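3.2 What guests say they want from a host

Most writing on small guesthouses begins with the warm welcome and stays there. We began with the welcome too, mainly because it comes first in every listing we read. Of the 100 listings in our sample, very few managed to get through the opening line without it, and those that did made up for it in the second.

The rooms themselves get less attention in these texts than the breakfast, and the walls get none.

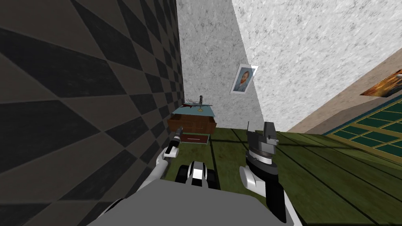
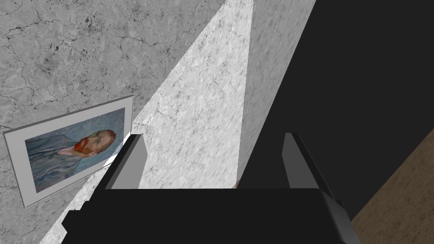 Figure 2. Rendered interior views. In the first, a small framed portrait hangs on a speckled wall; in the second, a black gripper with two gray fingers is seen from just behind and above.

The listings came from three towns, which we call Leston, Toleo and Kamano. Leston is a market town with a bypass it is still proud of. Toleo has a lake. Kamano has a railway museum, open in August, and a large number of people who will tell you how to get to Toleo. We picked them because the trade in each is made up almost entirely of family houses with a handful of rooms, and because the owners answered our letters.

Each listing was read by 2 coders, who marked every phrase that made a promise to the guest. A promise could be firm ("full breakfast served until ten") or soft ("a home from home"). Soft promises won by a wide margin. The coders agreed on nearly everything except the word "nestled," which one of them took as a claim about location and the other as a mood. After a long afternoon we gave it a category of its own, and it filled up quickly.

We then spoke with owners. The interviews followed the guide set out by Vaněk in her earlier study of farm stays, with the questions on livestock left out for the houses in town. Ludmila Vaněk's main finding was that hosts describe the house they would like to stay in themselves, and our owners bear her out. One man in Leston gave most of his listing to the quiet. Asked how many guests had mentioned it, he said they mostly asked where the pub was. He has not changed the listing and saw no reason why he should.

Guests were harder to pin down. We mailed 1000 short forms through the houses and left space at the end for comments, which was optimistic of us. The comments that did come back dealt with pillows, showers, stairs and parking, in that order. Scenery, which takes up the first paragraph of the usual listing, came up chiefly when it was hidden by weather. Welcome was mentioned warmly but briefly, and often in the same sentence as a complaint about the shower, as if to soften the blow.

A second pattern concerns age. Owners like to say how long the family has been in the house, and the longer the line, the earlier it appears. Greenberg House in Toleo opens with its founding and reaches the subject of beds in its final paragraph. We expected guests to find this dull. In the forms they turned out to be fond of it, and several repeated the family history back to us with small errors. What they did not do was give it as a reason for booking. They booked on price and on distance from a wedding.

This leaves some difficulty for the usual model, in which the listing makes a promise and the stay keeps it or fails to. Our guests seem to have read the soft promises as manners — pleasant to receive, and not to be held against anyone. The firm ones were another matter. Breakfast that ended at half past nine when the page said ten was reported by every guest it happened to, one of them on both sides of the form. Section 3.3 takes up breakfast in more detail.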